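A morning with the toy kitchens at Sokeo

On Tuesday, June 23, 2026, I visited the open day of Sokeo, the toy lending library on the second floor of the old Bellow building. I run a small family daycare and I was looking for a kitchen set that could survive more than one winter. A parent at my daycare gave me the flyer, and I took the early bus so I would arrive before the crowd.

The library has 700 items in its catalogue and 256 of them are for pretend cooking. I did not expect so many. A membership costs 30 dollars for the year, and you may keep a set for three weeks. The lady at the desk explained me the rules very patiently, two times, as I was writing them down in my notebook.

The first room is for puzzles and wheeled toys, and I passed it quickly. In the second room the play food and the cookware were laid on a white table, and we were allowed to pick up everything.

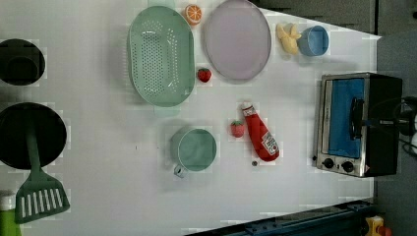

Annapurna Kotian

I went first to the frying pan. It is black like a real one, and the green slotted spatula has a long handle, so a child must learn to turn it with the wrist. The oval colander in mint green I liked even more. At home my children wash everything, also things that should not be washed, and a colander is always the favourite.

The colours are soft for the dishes and strong for the food. The plate is a lavender pink and the little cup light blue, but the strawberries and the ketchup bottle are properly red. The banana is already peeled, with its skin open like petals — my youngest ones will surely ask where is the rest of the peel. There is also a half orange, and this I would use for talking about halves and wholes.

The toaster oven was the piece most parents talked about. It has a silver frame and a blue-tinted door with a black handle. One father asked if it is sold separately. It is not, the sets go out complete.

At eleven there was a short talk about cleaning, by a woman from Acharya, the repair workshop downstairs. She recommended lukewarm water and mild dish soap for plastic pieces, and to dry them on a towel overnight. Somebody asked about the dishwasher and she made a face.

I reserved one kitchen set for July. Pickup is at the back entrance, beside the Dedatik print shop, and parking there is free for the first hour. Bring a big bag with a zipper — the small pieces are charged if they get lost.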